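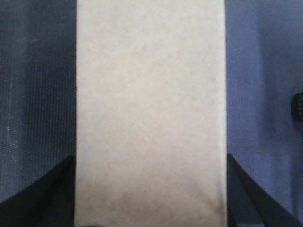
A pale beige surface against ribbed navy fabric.

About Grelumley River Rescue

We're a search and rescue team covering the Grelumley valley, and we love what we do! When someone goes missing near the water, or a car gets stuck in a flooded underpass, the county dispatcher calls us alongside police and fire. Our members have day jobs (plumbing, teaching, a lot of nursing) and they keep a dry suit in the trunk.

How we started

The team goes back to a wet April when the river came over the Steiner Road bridge and stayed there for most of a week. Sandra Nuttall was teaching swimming at the high school then, and she spent two nights helping the fire crew reach families on the low side of town in a borrowed canoe. Afterward she put a sign-up sheet on the pool bulletin board, hoping for a few names. She got 12, and several of those people are still on the roster, which makes us very proud.

For the first couple of years we trained in the school pool after hours and then moved outside, first to the millpond and later to the river itself. The first real rescue boat came secondhand from a marina upstream. It leaked a little at the transom and we were all extremely fond of it.

What we do

We handle swift water rescue, shoreline searches and flood evacuations. We also search on foot for missing hikers and for older people who have wandered from home, and that side of the work has grown a lot. We cover 252 square miles, most of it woods and farmland, with plenty of creeks that don't look like much until it rains.

Adhiambo Nyaga is our training lead. She came to us from a lifeguard job on the lake and rebuilt the whole program for new members, from throw bags and knots to moving safely in current, reading a map in the dark and talking to someone who is cold and scared. If you've ever been to one of her night exercises you'll know they're hard work, and also a lot of fun (bring a second pair of socks).

In schools and in town

Every year we visit classrooms all over the valley and talk with up to 2,000 kids about rivers, ice and what to do if a friend falls in. They ask wonderful questions! We also hand out 500 throw ropes to farms, fishing clubs and anyone who lives along the bank.

Our radios are looked after by Oruvico, the repair shop on Canal Street, and Nestari lets us use its loading yard for rope practice. We're very grateful to both.

Join us

You don't need any rescue experience. You do need to be 18 or older, comfortable in water and able to make most of the training evenings. The next open house is on 18th January at the boathouse, with hot soup, a look at both boats and a chance to try on a dry suit. Come and say hello, and bring the family. Parking is behind the feed store.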